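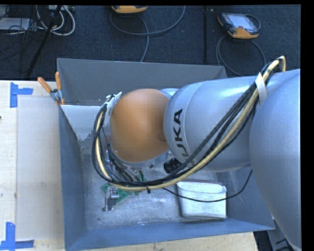
KUKA arm and open metal bin.

Listbridge Bins and Shelving

Version 2, July

Contents

Listbridge is a set of 1,377 classified ads for secondhand workshop storage: metal bins, plastic totes, shelving units, drawer cabinets and pallet boxes. Each ad has its original text and a cleaned-up record of what is for sale, how big it is and what the seller wants for it. The set was put together to study how people write sizes when nothing makes them use a form.

All ads are in English. Most sizes are in inches or feet, with a smaller share in centimeters. Prices are left in the currency the seller used.

Files

ads.csv — one row per ad, original text plus category
sizes.csv — length, width and height as written, and again in millimeters
prices.csv — asking price, currency, and whether the price is per item or for the lot
notes.csv — free-text remarks from the annotators
terms.txt — the category list with definitions

The first four files share the column ad_id. Text is UTF-8. An empty cell means the seller didn't say. A zero in the price column means the item was offered free.

Where the ads came from

The ads were sent in by readers of two regional swap newsletters, Parnance and Jorness. Sellers ticked a box on the submission form agreeing to reuse of the text. Ads without the tick were dropped before we saw them. Phone numbers, email addresses and street names were replaced with [CONTACT] and [PLACE]. Town names were kept in version 1 and are gone in version 2.

Up to 462 ads may be reposts of an earlier ad by the same seller. We marked them in the column maybe_repost and left them in, as sellers often change the wording or fix a measurement the second time. Drop them if you need independent rows.

Sizes

All three dimensions are given in 854 ads. The rest give one or two, or something like "fits under a bench". We did not guess missing values.

Sellers don't agree on order. "24 x 18 x 12" can be length, width, height or width, depth, height, and sometimes the only clue is the kind of object. Where the order was unclear the column order_sure is set to no. The numbers then appear in the order they were written, so don't compute volume from those rows without a second look.

Inside and outside measurements are mixed. If the ad says which, it is in the column measured_at. For metal bins the difference is usually small. For plastic totes with a wide rim it can be large enough to matter.

Fractions were the main source of errors in version 1. "1 1/2" was read as 11/2 in a number of rows, and the parser has been rewritten.

Annotation

Elsie Birkett and Ramesh Solanki each read every ad and filled in the records separately. Differences were settled by going back to the text together. The hardest split was "bin" against "tote" — sellers use both words for the same thing. The rule in terms.txt goes by material: metal is a bin, plastic is a tote, and anything else goes under other.

Known problems

Shelving sold in parts is sometimes listed by shelf and sometimes by bay.
Lot sizes such as "a few" or "a truckload" are stored as text.
Stackable and nestable are often confused by sellers. We kept their word.
Prices are asking prices. We have no record of what anything sold for.

Loading

The Penrose scripts in the tools folder read all the tables and join them on ad_id. They need Python and nothing else. Run load.py from the top folder. If you open the files in a spreadsheet program, set the size columns to text first, or it may turn 3/4 into a date.

Corrections

Send the ad_id, the column and the value you think is right. Fixes go into the next version, and the old value is kept in changes.log.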